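Why my grasp planner now waits its turn

9 Dec 2021

So I've spent most of this week on the dullest bug I've ever enjoyed fixing, and I'm going to tell you all about it (sorry, Mum).

The planner used to ask the perception code for a cup's position once, right at the start, and then trust that number all the way down. Fine in simulation! Less fine in a kitchen, where the position it gets from far away can be a good bit off from the one it gets up close. Arnout Hoekstra had been telling me this since July and I'd been nodding and doing other things.

The new version splits the reach in two. The arm goes to a hover pose above the cup, stops, asks for a fresh position and only then plans the last little stretch. If the two answers disagree by more than 8 mm it throws the plan away and makes another one.
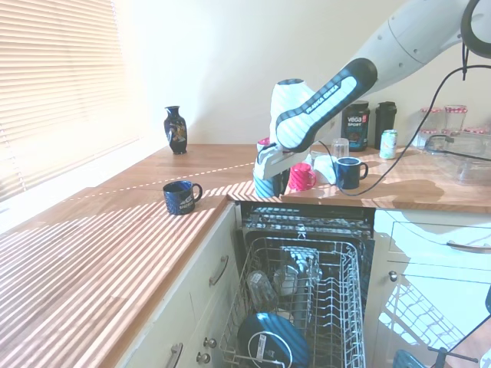
I thought the extra stop would make everything painfully slow, but replanning such a short move takes 254 milliseconds on my old desktop and I can live with that. What did hurt was the logging. I was saving every rejected plan in full, and one evening I had 2,499 of them in a folder and a very unhappy disk. Now I keep the start, the goal and the reason it was rejected - much nicer to read as well.

Sunshine is still a pain. Stripes from the blinds across the worktop upset the edge detector, and it sometimes decides a bright stripe is the rim of something. Nobuhle Ndlovu suggested dropping any edge that carries on past the cup in a straight line, and I've got that half working on a branch. It also throws away the dishwasher rack, which I do need, so it isn't going in yet.

Next job is the timeout. It's set to 800 milliseconds, a number I picked while eating toast, and I'd like to measure it properly before I touch anything else. If you've done a two-stage approach like this and found a decent way to choose the hover height, please leave a comment, because mine is a constant with a rude name.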